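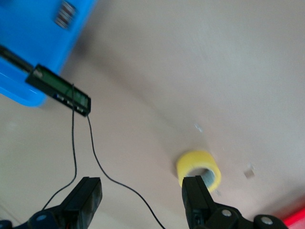
Clonwood has issued its revised bench practice for robot workstations. It applies to all sites, including Joltthorpe and Ollmont, from the first shift in March. A summary follows. (1/7)

Cables. Loose cables must be routed outside the reach of the gripper before motion is enabled. Where a task requires a cable within reach, the operator records it on the setup sheet. (2/7)

Surfaces. Benches are to be wiped down at the start of each session. Scraps and loose debris count as a setup fault and are logged as such. (3/7)

Speed. Arm travel near a shared bench is limited to 300 mm per second during setup. A higher limit, up to 500, requires written approval from the site safety lead. (4/7)

Inspection. Finger mounts and their screws are checked every 1,000 cycles. Any exposed wiring is reported the same day, and the arm stays out of service until it has been signed off. (5/7)

The revision draws on 2,581 setup sheets reviewed by Yayra Baidoo, Head of Workplace Standards, and Paweena Suksawat of the Amissah test lab. We thank the operators who submitted comments on the draft. (6/7)

Questions on the cable rule will be taken at the open session on Wednesday at 2 p.m. Site leads should send theirs in writing beforehand. The previous edition remains in force until the end of February. (7/7)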